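Home Talks Speakers Notes Contact

Speaker notes: Clearing a room into bins

Nosipho Ngcobo, Mirncombe community hall, 17 September 2021

Opening (keep it short)

Thank them for coming. Say the talk is on tidying a room where things get left on the furniture, and that it runs to the tea break with questions after. Mention the handout on the side table. If the heating is noisy, use the hand microphone.

Ask who cleared a couch, a bed or a car seat this week. Wait for the hands. Then ask who knew where each thing was going before they picked it up. Usually fewer hands.

Say where I learned this. I ran the stockroom at Trekix for several years, and before that I cleaned rental apartments in Trornham. The stockroom had 855 lines and two people. The apartments had no lines at all, just whatever the last tenant left. The second job was harder.

Part one: soft surfaces

People plan for shelves and closets. They don't plan for couches, beds, chair seats or the top of the ottoman. Those are the places where things land, and they are the places we clear last, usually when someone wants to sit down.

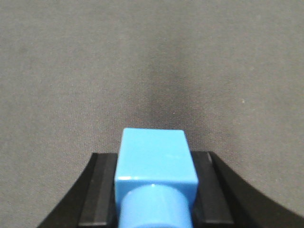 Soft furnishings need a different order of work from a table or a counter. Start with the things on top, then do the cloth itself. If you brush the cloth first you will be lifting things, brushing, lifting more things and brushing again. A plain gray weave like this one looks clean from the doorway, and then you get close and find a little white speck on it, maybe lint. Leave it for now. Get the objects off, and do the specks in one pass at the end with a damp rubber glove or a lint roller. I prefer the glove. The roller sheets run out.

Points to make while that slide is up:

- Work from one end of the surface to the other. Don't pick the easy items out of the middle.
- One item, one trip to the bin, until you have the rhythm. After that carry two.
- Shake out throws and blankets before you fold them. Pens and remotes hide in the folds.
- Check the gap behind seat cushions once, after the top is clear.
- If a thing is broken, it goes in the trash bag now. It does not go back on the couch to be decided later.

Someone always asks about fabric that shows every mark. Answer: a mid gray hides a lot, which is good for guests and bad for cleaning. Tilt a lamp so the light comes in low across the cloth and look again.

Part two: choosing the bin

Hold up the catalog page here. The Aubert shop on Front Street sells a lidded crate and an open one, and I use the open one. Lids get put down somewhere, and then the lid is one more thing on the couch.

What I look for:

- Straight walls, as near as you can get. Sloping walls waste the floor of the bin.
- A smooth inside that can be wiped.
- A strong color. A clear bin shows you everything at once and it is tiring to look at.
- A size you can lift when it is full. If you can't lift it, it will stay where it is.

Say something about cost. People think they need a matching set of 12. They need three to start with: one for things that stay in this room, one for things that belong in another room, and one for things nobody has claimed. Buy more after a month if the first three are in use every day.

Labels. A strip of masking tape and a marker is enough. I have bought the printed kind and I have peeled the printed kind off again. Write the room on it, and leave the contents off. Contents change.

Part three: what goes in, and which way up

This is the part they write down, so slow down.

1. Heavy things first, flat on the floor of the bin, against a wall.

2. Books and boxes on edge, spines up, so they can be read from above.

3. Cords tied in a loop and put in a bag. One bag for all of them. Do not spend the evening working out which charger is which.

4. Bottles. Check the cap before anything else, and give it a turn to make sure it is tight. Stand a full bottle up if the bin is deep enough. An empty one can lie down. Square-shouldered bottles are easier than round ones, as the flat sides stay put against a wall or against each other. The bright green plastic one on the slide, with the blue bin all around it, is a good shape for this. It also shows up well against the blue, and that helps when you are looking for one thing in a full bin.

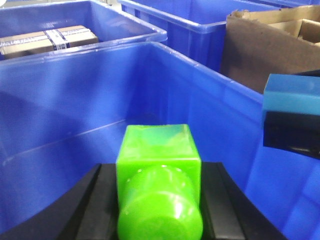
5. Small loose things last, in a shallow tray on top. Coins, clips, keys, batteries. If you put them in early they go to the bottom and you will tip the whole bin out to find a key.

6. Stop when the contents reach the rim. Don't stack above it. The next person to carry it will drop something on the stairs.

Ask for questions on bottles here, there are always some. Cleaning products do not share a bin with food or with anything a child uses. Say it twice. At the rental job we kept them in their own crate on a high shelf, and I still do at home.

Part four: the second week

The first clearing is easy to get people to do. It is the second one that slips. My suggestion is to tie it to something that already happens: the trash going out, the laundry coming up, a certain radio program. I do mine while the kettle boils and then again before bed.

Empty the "other room" bin every evening, even if there are only two things in it. The unclaimed bin can wait until the end of the month. In February I went through mine and gave most of it back to my son, who had been asking where it was.

Story if there is time: the old ledger at Mirncombe has an inventory from 1861 with the linens of one house written out room by room, and a line for "sundries found on chairs." Read that line out. Then read the one under it, for the missing spoon.

If time is short, drop the story and go straight to the exercise.

Exercise

Tables of four. Each table gets a bag of mixed objects and one open crate. They agree on an order before anyone touches the bag, then pack it. Walk around. Look for small things going in first and for bottles with the cap not checked. Let them repack once.

Closing

Remind them that the handout has the bin sizes on the back. We printed 500, so they can take one for a neighbor. Next talk is on kitchen drawers. Stack the chairs along the window side, and bring the crates back to the front table.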